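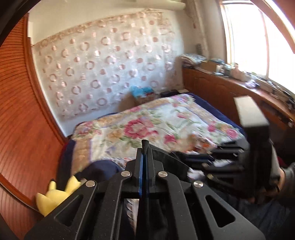
Item 2: the flowered blanket on the bed, with the big magenta-pink bloom near the middle.

Besham House > Residents > Meetings > Notes

Filed under: Minutes, Bedrooms & Linen

Print this page | E-mail to a friend

Notes from the December house meeting, 6 pm, kitchen table. I'm Dymphna Ní Mhurchú and I took these down, so blame me for the spelling! Shireen Mofokeng was in the chair (the good one with arms).

1. Last time. Agreed as read. The Grindeck kettle has been descaled and I got a round of applause for it, thank you all.

2. Bedding in the back bedroom. We spent ages on this one. Shireen loves the flowered cover with the green leaves and wants it kept on the bed all winter. I said fine, but it needs a proper wash first and it won't fit in our machine, so it's going to the launderette on Vass Street. Agreed to spend up to 100 from the house kitty on that and a second set of sheets. Shireen to take it down.

3. The long cabinet under the window. Oh dear, my favourite subject. We all agreed the top has turned into a dumping ground (I own up to some of the bottles). The folded blue-and-white fabric goes in the cupboard on the landing, bags get emptied and put away, and the cables go in a box with a label on it. I offered to do the cables, which I'm already regretting.
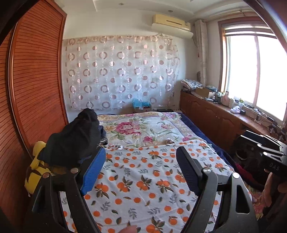
Item 3: window side of the back bedroom, cabinet top still to be sorted.

4. Soft toys. Shireen asked if the yellow one and the light blue one could go to the Folten Road jumble sale. There was a bit of an outcry (me, mostly) and they're staying. Clothes left on the corner of the bed are another matter and are to be hung in the wardrobe, please!

5. Air conditioner. Filter to be cleaned before spring. Shireen has the stepladder.

6. Any other business. The louvred wardrobe door needs dusting slat by slat and we put it off, again. Biscuits were passed round at this point and I stopped writing for a while.

Next meeting in the new year, same table. Shireen to bring milk.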